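bathroom sink thread, bc I said I'd post the whole vanity saga and then didnt

So. old pedestal sink at the Purkelwood place was cracked since October. no storage, toothpaste lived on the toilet tank. enough

Went for a white cabinet with the ceramic top from Hourani. $625 with the faucet. the Podley one was cheaper but the basin was tiny and I wash sweaters in there

2 trips to get it home — the top is HEAVY. do not carry it up stairs alone, I mean it

Took me 45 minutes just to get the old drain nut off. the new stuff went in way faster, then plumbers putty everywhere
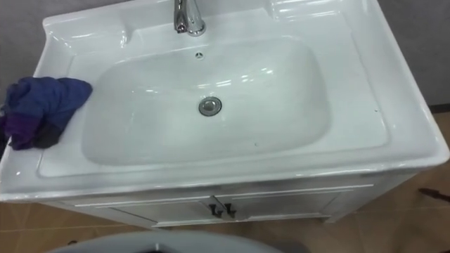

new sink, dark pulls on the doors. 

Things I like: the flat part on the right. finally somewhere to put a cup down. and the thick rounded front edge, nice to lean on when you're half asleep

Things I dont: glossy white shows every single speck. every one. wiping it all day long

Doors have that raised outline panel thing so dust is gonna sit in there, will report back

Someone asked about cleaner — I use the Brurkenen spray, no scrubby pads on the glaze. old tshirt is fine

ok next is the mirror. wall is 34 inches wide and evrything I like is bigger. send links pls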